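Futport Tab Keeper 8: browser extension review

Version tested: 8, free tier and paid tier
Category: bookmark and tab management

Tab Keeper saves groups of open tabs as named sessions and restores them later. Futport has sold it as an add-on for the common desktop browsers for several years. Version 8 replaces the storage engine and adds full-text search.

Setup

Installation took under a minute. The extension asks for permission to read page titles and addresses, and asks again, separately, before it indexes page text. Text indexing is off by default. I imported 1,692 bookmarks from an exported file. All of them arrived with folders intact, although two folders with the same name were merged without a warning.

Search

Search is the main reason to upgrade. Results appear as you type, and a query can be limited to one session or one site. Exact phrases work in quotation marks. Misspelled words return nothing, so typing has to be accurate. Senodberg's competing add-on handles typos better but only searches titles.

Limits

The free tier holds 2,000 saved pages and 10 sessions. Closing a session does not free a slot — it has to be deleted. The paid tier removes both limits and adds sync between computers. Sync was slow on first run, roughly five minutes for my library, and quick after that.

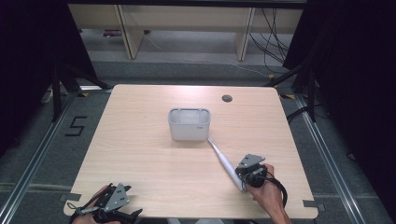 Problems found

Pinned tabs are restored as normal tabs. The keyboard shortcut for saving a session conflicts with the browser's own bookmark shortcut and must be changed by hand under Settings, Keys. Private windows are ignored, as documented.

Rating: 8 out of 10. Version 7 users who never search can stay where they are.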